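A morning at the Rukton open day, Plestley
June 2020
14 shares · 3 comments

We went to Plestley with a budget line and no firm idea what to put on it, and came home with four pages of notes! Rukton had its handling cells open all morning, and you could stand right by the tables and ask whatever you liked.

What I wanted to hear about was glass. Our packing room at Hiltley handles nearly 200 pieces on a busy shift, all shapes, and every supplier so far has quoted us for boxes.

The advice was refreshingly plain. Price the arm last. Start with the grippers, the lighting and the spare fingers, then set aside 44 hours for setup and training.
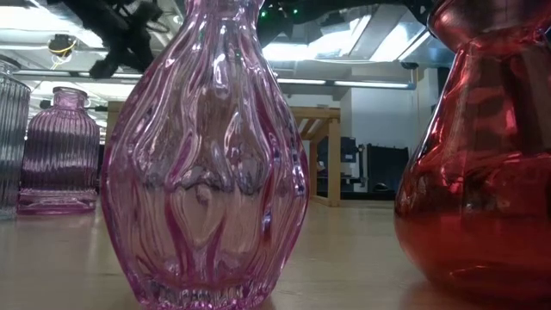
They also suggested renting one cell for 3 months before buying, with our own stock on the table, awkward necks and all. I love that idea. The Saithong stand had a cheaper package, but service visits were extra and the lead time was 135 days.

I've asked both for written quotes, with spares listed separately, and we'll go through them at the next planning meeting.

3 comments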